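Engenheiro/a de software para robótica (controlo e perceção)
Prinedon, equipa de manipulação
Local: Woltberg, presencial, com até 2 dias por semana à distância
Contrato sem termo, tempo inteiro
Anúncio publicado em 2024-01-02

A função

A Prinedon desenvolve software para células com dois braços que manuseiam peças de plástico e tubos. Procuramos uma pessoa para trabalhar na camada entre a perceção e o controlo: estimar a pose da peça a partir das câmaras de pulso e de cabeça, decidir onde colocar os dedos da garra e manter a preensão enquanto o outro braço se aproxima.

Boa parte das dificuldades vem das peças brancas. A curta distância e com luz forte, as superfícies quase não têm contraste e a segmentação perde arestas e nervuras que o planeador precisa de conhecer. O trabalho dos primeiros meses será sobretudo esse.

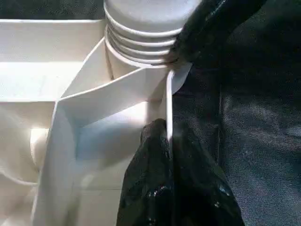
Samah Ragab: Quem vier de visão por computador vai estranhar a quantidade de tempo que passamos em calibração. Um erro pequeno entre a câmara do pulso e a ponta do dedo estraga uma preensão que no simulador parecia perfeita. Prefiro um candidato que saiba encontrar esse erro nos registos a um que só saiba treinar redes.

O que vai fazer

Manter e melhorar o módulo de estimação de pose, escrito em C++ e Python.
Escrever controladores de impedância para tarefas em que os dois braços seguram a mesma peça.
Integrar o planeador de trajetórias Hajji com a verificação de colisões entre braços e cabos.
Alargar o conjunto de testes de regressão, que tem hoje 1147 episódios gravados.
Rever código dos colegas e participar na análise semanal de falhas.

Tubo seguro pelas garras dos dois braços, sobre a mesa de trabalho coberta com tecido preto:

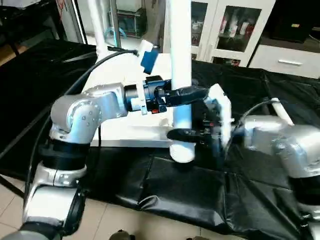

Manipulação com dois braços: um tubo branco entre as duas garras.

O que pedimos

Mestrado em engenharia, informática ou área próxima, ou experiência equivalente.
Pelo menos 5 anos de programação em C++ num contexto profissional ou de investigação.
Experiência com ROS 2 e com hardware real, mesmo que em projetos pequenos.
Bons conhecimentos de cinemática e transformações de referenciais.
Português ou inglês fluente. A documentação interna está em inglês.

Valorizamos ainda experiência com sensores de força, calibração mão-olho e ferramentas de visualização de registos. Não é necessário cumprir todos estes pontos.

O que oferecemos

Salário de acordo com a experiência, seguro de saúde e orçamento anual para formação. A equipa reporta a Loubna Filali e partilha o laboratório com o grupo de planeamento da Brukbridge. Quem vier de fora de Woltberg tem apoio na mudança.

Candidaturas

Enviar currículo e uma página sobre um problema de controlo ou perceção que tenha resolvido, com indicação do que falhou pelo caminho. Código público é bem-vindo, mas não obrigatório. O processo tem uma conversa por vídeo, um exercício prático com registos gravados e uma visita ao laboratório. A entrada está prevista para maio.

Referência da vaga: PR-84
Contacto: Ehsan Dogar, recrutamento técnico, através do formulário desta página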